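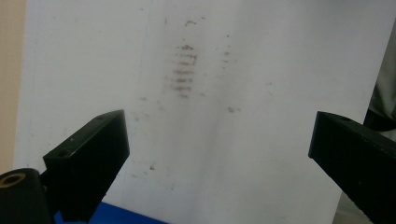
Kwan-ho Lau says the mistake most beginners make is to throw away the sheets with faint marks on them. He keeps his. On the shelf at Busow, the shared print room where he has a bench two evenings a week, there is a flat box full of paper carrying reddish-brown streaks, dots and smudges, and he goes through it more often than he goes through the finished prints.

"A full, even print tells me I put enough pigment on," he says. "A weak one tells me where I pressed and where I didn't."

Lau has been making rubbings and hand-pressed prints for 14 years. He began with brass plates and coal hole covers and moved on to small blocks he cuts himself. The colour is nearly always an earth brown, which he mixes from dry pigment and a little oil. He used to buy it ready made from Cellari but found it too stiff in December, when the room is cold.

I asked him what he looks for on a poor sheet. He said he starts with the rows. If a pattern of short lines comes up dark at the top and gets fainter lower down, he thinks first of the hand. "You lean in at the start and you ease off. Everybody does it. Then you blame the paper."

The stray specks bother him less. Pigment gets on the fingers and from there on to everything else. He wipes down between pulls with a dry cloth and has stopped using a damp one, as it spread the colour about.
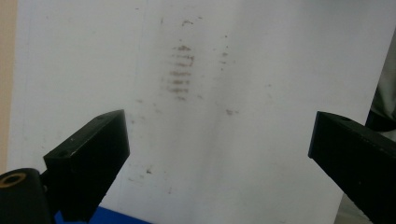
Paper is where he spends his money. He buys a plain white sheet from Venckus in packs of 21 and cuts nothing down until he knows what he wants from it. A big sheet with a small mark on it looks wasteful to other people in the room, he admits, but he likes to have space to write notes in pencil afterwards.

Creasing is a worry with sheets that size. Lau lifts his by two corners and lets the middle hang, and he won't roll them. Vikas Tripathi, who shares the bench, does roll his, and the two of them have never settled it. "His come out fine, to be fair," Lau says. "I still wouldn't."

At the moment he is working on a set of 5 prints from one block, called Gokon, each fainter than the last, with no fresh pigment added after the first. He has tried it twice. Both times the fourth sheet was too pale to bother with. He thinks a softer backing under the paper might help, and he has some old felt at home that he means to bring in.

Last updated: December
Contact | Copyright Busow print room | Back to top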